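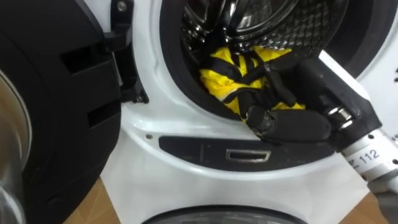

Renu Goel

August, wash corner, late afternoon

Vests again. I said I'd write up the laundry properly this month instead of leaving sticky notes on the shelf, so this is me doing that, and whoever has the next turn can add underneath.

The yellow one with the black trim is the one I keep arguing with. It has straps and bands going every which way, and once a thing like that has been bunched up in a drum you can spend ages working out which bit is the neck. I've started pulling by the straps and not by the yellow part. The yellow fabric stretches if you haul on it (Markos did this to one of the old Dundar vests and it now fits a much wider person), and the straps are sewn down at both ends so they take the weight better. Get hold of a strap, lift a little, let the rest slide over the rubber by itself. If it stops, it's stopped for a reason. Put a hand in and find what it's wrapped around. Do not yank!

Settings, for the record, as the knob labels have rubbed off in everybody's memory if not on the machine: cool, gentle spin, no softener. I know the softener smells nice. Softener leaves a film on reflective tape and the tape is the entire point of the vest. I threw the bottle out of the wash corner in July and somebody has brought in another one, so I've moved it to the kitchen, under the sink, where it can do no harm. The Satomo powder is fine but it clumps, and I had clumps in the folds of the gasket twice last month. Half a scoop, break it up with the spoon, into the drawer and not straight in the drum.

Close everything before it goes in. Zippers, snaps, hook and loop, the lot. Hook and loop is the worst one, it grabs onto the mesh of whatever is next to it and you get those little fuzzy balls. Ankit says he turns his inside out so the tape doesn't rub on the drum and I've been doing the same for everybody's since then. It does seem to help. I don't have a proper comparison, I'd need to wash one right side out on purpose and I can't bring myself to.

About the rubber ring. I wiped it out this afternoon with the old blue cloth and a bit of vinegar, and found:

one pen cap
grit, lots, mostly at the bottom where the fold is deepest
a paper label gone to mush, the only part I could read was 3207

If 3207 means something to you, it's drying on the windowsill. I think it's off one of the Welgate parts bags but I'm not going through the stock list to find out. CHECK YOUR POCKETS. The grit is what bothers me more, that stuff works on the rubber like sandpaper and we've already had one drip on the floor this year. Shake the vests out in the yard first, it takes a few seconds and you get to stand in the sun.

Also, leave the door open afterward. All the way open, swung right back, not resting on the latch with a gap. Vratislav closes it every single time because he walks into it (fair, it does stick out into the walkway) and then the next morning it smells like a pond in there. We talked about turning the machine a little so the door opens toward the wall. Shivam measured and says the hose would reach if we swapped it for the 2 meter one. I've put it on the list. In the meantime please just walk around it.

Drying: hang them, no dryer. I had three on the rail by the radiator pipe and they came out stiff as cardboard down one side, so now I'm using the line across the back window, which is slower but they stay soft. Hang by the shoulders on the wide hangers. Wire hangers leave a bump and then you've got a vest with tiny horns. Pat the tape flat with your palm while it's still damp, since I've noticed that if it dries with a crease in it the crease starts to crack after a few washes. I had a good look at the cracked ones with a flashlight and held at arm's length they're noticeably duller along the line. Shivam's going to look at those with me before we decide which ones go in the rag box.

On that subject, the care labels. Some of ours have a maximum number of washes printed on them and some have labels so faded I can't tell. I've begun putting a small tick on the inside hem with laundry marker each time one goes through. If you wash one, tick it! It only works if everybody does it. The marker is on a string now, tied to the shelf bracket, so please don't tell me you couldn't find it. The Singhal vests have that slippery lining that won't take ink, and for those I've pinned a scrap of white cotton tape inside and tick that. Take the pin out before it goes in the wash and put it back after. I'll sew them down when I get an evening.

Loading. I was overfilling it, I'll own up. I used to cram everything in to save doing a second run and then the things in the middle came out with the dirt still sitting in the creases. Fewer at a time and they have room to drop. I've also stopped mixing in the shop towels, they shed gray lint and it shows up horribly on yellow. Towels get their own wash, hot, and the gloves can go in with the towels if they're the cotton kind. Leather ones never, and yes, I'm looking at whoever made those two little raisins that were in the basket at the start of the summer.

Grease on the trim: dish soap, straight on, rub it in with a thumb, leave it 15 minutes, then wash as normal. I tried the orange hand cleaner as well and it took the grease off but left a sort of pale patch on the black. Not terrible. Wouldn't do it on anything with tape nearby.

Left to do:

hose for the machine (Shivam)
clean the filter at the bottom, have the shallow tray ready because it dumps a surprising amount
new blue cloth, this one is finished
sew the tape into the Singhal ones (me)
ask Vratislav if he still wants his long-sleeved jacket washed or if it's waiting for the zipper to be fixed, it's been on the hook for weeks

Added, 6:40: the jacket is waiting for the zipper. Leave it on the hook. Markos has a spare slider in his drawer that might fit and will try it after lunch tomorrow.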